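Two arms, one pillow: notes on the squeeze controller

I have been meaning to write up the bimanual grasp work for a while. Most of what I post here is about tooling, and this is partly about tooling too, but the main subject is how we hold soft things with two hands and how long it took me to get a controller I trust. If you only care about the logging part, skip to the end.

Some background. I work on the control side of a project called Grorolon, which is a stack for tidying up living rooms: cushions back on sofas, blankets folded over armrests, that sort of job. Zbigniew Witkowska does perception. Planning is shared between us, which means it gets worked on when one of us is blocked. The middleware is Nultico, an in-house message bus with a scheduler bolted on, and our recording and replay tool is called Jutance. Neither is public, so I will describe what they do where it matters.

Why cushions are awkward

A cushion has no pose in the sense that a box has one. You can fit a rectangle to it and call the center of the rectangle the position, and that works until you touch it. Then the middle bulges, the corners go somewhere else, and the rectangle you fitted is describing an object that no longer exists. Our first planner took the fitted rectangle, computed two contact points on opposite sides, and closed the hands until the distance between the palms matched a target width. It worked well on a firm foam block. With a soft pillow the target width was either too wide, and the pillow slid out on the way up, or too narrow, and the hands crushed it so far that it folded and popped out toward the camera.

The obvious fix is to control force instead of width. We did that next, and it was better, but it had its own trouble. Fabric filling settles. You squeeze to a given force, hold, and over the next second or two the force drops while the hands stay where they are. A plain force loop responds by moving the hands inward. The filling settles again. The hands move in again. Left alone, the loop would walk both arms toward each other until one of them hit the width limit and the safety layer stopped everything.

What the controller does now

The current version treats the two arms as one thing with two parts. There is an internal motion, which is the squeeze, and an external motion, which is where the pair is going. The planner only talks to the external part. It sends a path for the midpoint between the palms plus an orientation, and it has no opinion about how far apart the hands are.

The internal part is a force loop with a leak. It tracks the target force when the measured force is changing quickly, and it loses interest when the change is slow. So if the pillow slips, the force falls fast and the hands close. If the filling is only settling, the force falls slowly and the hands mostly stay put. There is a floor under this, a minimum force below which the loop always acts, so a slow slip still gets caught eventually.

I run the internal loop at the full rate of the arm drivers and the external one much slower. That split turned out to matter more than any of the gains. When both ran at the same rate, small jitters in the midpoint path leaked into the squeeze, and you could see the fabric twitching.

The other change was symmetry. Early on, each arm had its own force target and its own loop. If the left sensor read a little high, the left hand backed off, the right hand pushed, and the whole pair drifted sideways. Now there is one squeeze value, computed from both sensors, and each arm gets half of the correction in opposite directions. A sensor offset still gives you the wrong force, but it no longer pushes the object across the room.

Perception while holding

Zbigniew's part of this is harder than mine, in my view. Once the hands are on the pillow they cover a good deal of it, and what remains has changed shape. His segmentation model was trained mostly on cushions at rest, so a squeezed one with its corners sticking up looked to it like two objects, or a cushion and some part of the sofa. The pale sofa at least is easy to separate from a blue pillow. A second pillow leaning close by is a different matter, particularly if its mask merges with the first.

What he does now is carry the mask forward. At the moment of contact he freezes an identity for the held object, and from then on the tracker only asks how that mask has changed since the last update. It is not allowed to split. If the mask touches another labeled item, the boundary is kept from the earlier update until they separate again. It is a simple rule and it gets rid of most of the confusion.

From the tracked mask he takes two things that the planner uses: the line of the top edge, and the lowest visible point. The top edge gives a usable orientation even when the middle is bent. The lowest point tells the planner how much clearance there is over the seat. When the hands hide the lower part, the clearance estimate falls back to the last good value plus the motion of the palms, with a margin added.

Both views are from the head camera, with the blue pillow between the hands.
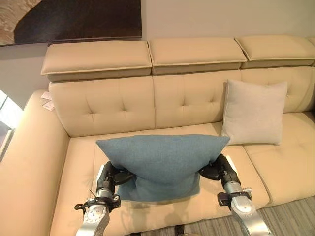
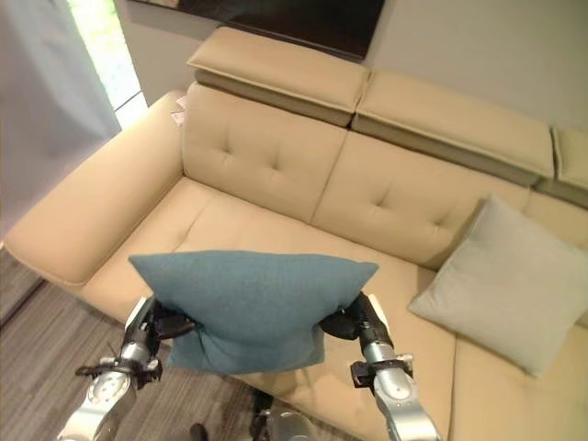

Planning around the sofa

The sofa model used by the planner is crude on purpose. It is a handful of boxes: seat, back, armrest, and a slab for the row of headrests. We tried a proper mesh from depth data, and the planner spent most of its time steering around noise in the tufting of the back cushions. The boxes are padded a little and that is enough.

Where the boxes fall short is contact we want. To set a pillow down, the held object has to touch the seat and usually the back, so those boxes have to stop being obstacles at the right moment. Our first version switched off collision checks for the whole sofa during placement. I did not like that at all, and one run where a forearm leaned on the armrest settled the argument. The current version has a table of allowed pairs. During placement the held object may touch the seat and the back. The hands may touch the seat only, and only within a short distance. The forearms may touch nothing, at any stage.

The lift is planned as a short move up, then a pause, then the rest. The pause is there so the squeeze loop can see whether the weight came up with the hands. If the force pattern looks wrong, the plan goes back down the same path and tries again with a slightly lower contact point. I tried to get rid of the pause to save time, and put it back within an hour.

Arm reach is the remaining headache. With both hands on one object the pair can reach a good deal less than either arm can alone, and a pillow that has to go deep into a corner pushes the elbows into awkward positions. At present the planner checks the whole path for both arms before the hands close. If the placement is out of reach it asks the base to move first. It would be nicer to move the base while holding, but the external loop doesn't compensate for base motion yet. That is on my list for September.

Tooling: replaying a grasp

I could not have tuned any of this on live hardware alone. Jutance records every message on the bus with its timestamp, plus the camera stream, and can play the lot back into a copy of the stack. The useful mode is what we call open replay. The recorded sensor values go in, the controller runs as normal, and its outputs are compared with what was sent on the day. You can't learn how the pillow would have responded to a different command, but you can see the first moment at which the new code would have done something different. Most of the time that is the question I have.

As of 21st July we have 1,247 recorded grasps in the archive, on cushions and throw pillows of various kinds. Every change to the squeeze loop is replayed against all of them overnight. The report lists each grasp where the commanded force differs by more than 20 percent from the recorded command at any point after contact. A clean change to something unrelated should give an empty list. When I added the leak, the list was very long, as expected, and I went through 30 of them by hand to check that the differences were in the holding phase and went in the right direction. In 17 the new loop did what I wanted from the first sample on. The others had a small kick right at the start of the hold, which was a filter being initialized to zero instead of to the current force. That bug had been in there for months. The old loop was stiff enough to hide it.

One thing to watch for if you build something similar: clock alignment. Our force samples and camera frames come from different machines, and for a while they were stamped on arrival instead of at the source. Under load, the camera stamps slipped late. Live, you would hardly notice. On replay, the mask update and the contact event came in the wrong order, and the identity freeze grabbed the mask from before the hands were in place. Nultico now stamps at the source and refuses messages that are too old, with a counter so we can see how often it happens.

Settings and file layout

Gains used to live in the code. They are now in one plain text file per object class, and the file is copied into every recording. That sounds dull, but before this I had weeks of recordings where I could not say which gains had been running. The replay tool reads the file from the recording by default and prints a warning if you override it.

Object classes are coarse. We have firm, soft, and very soft, and a class called Valderrama, named after the branch it came from, for anything with a filling that shifts around inside the cover. That last one uses a lower lift speed and a longer pause. Zbigniew's model guesses the class from appearance before contact, and the squeeze loop can move the object to a softer class during the first part of the close. It can't move it to a firmer one. I may relax that later, but a wrong guess in that direction drops things.

Next up is the release. At the moment both hands open at the same speed and the pillow is left to fall against the back of the sofa however it likes. I have a branch where one hand opens first and the other follows the pillow down, and the replay set is no help with it, as we have no recordings of that motion. So it will be live runs for a while, at low speed, with a hand on the stop button.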